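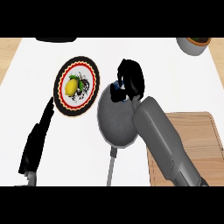 A lemon on a patterned plate, with a red band running inside the black rim.

The Plates We Never Used

My grandmother kept her good dishes in a cabinet with a sticky door, and for most of my childhood I believed they were simply part of the furniture. We ate off plain white plates that lived by the stove. The good ones came out in March for her birthday, and then back they went, each with a paper napkin tucked on top so the next one wouldn't scratch it.

I thought of that cabinet when I visited Aiguo Lü, who runs a secondhand dish shop called Oltley out of what used to be a shoe repair place (you can still smell the polish on a warm day, and I happen to love it). She sells almost no full sets. Families split them up, she told me, and a service for 16 comes to her as five dinner plates, a gravy boat and a lid.

"People apologize when they bring me odd ones," she said. "I tell them, put it down, let me look."

Her customers mix everything. Zixuan Zheng, a retired bus driver, was in the shop the morning I came, turning over saucers to read the backs. He has been feeding his Sunday lunch crowd on strays for 17 years now, and he likes a loud pattern under plain food, rice or boiled potatoes or a bit of cold chicken. His one rule is that no two neighbors at the table get the same plate, and his grandchildren fight over a chipped green one with a rooster on it!

I came home with a soup bowl and a little dish for butter. The bowl cost more than I meant to spend, and I've had oatmeal in it every day this week. My sister has the cabinet these days, sticky door and all, and I've asked her for two of the dinner plates. She's thinking about it.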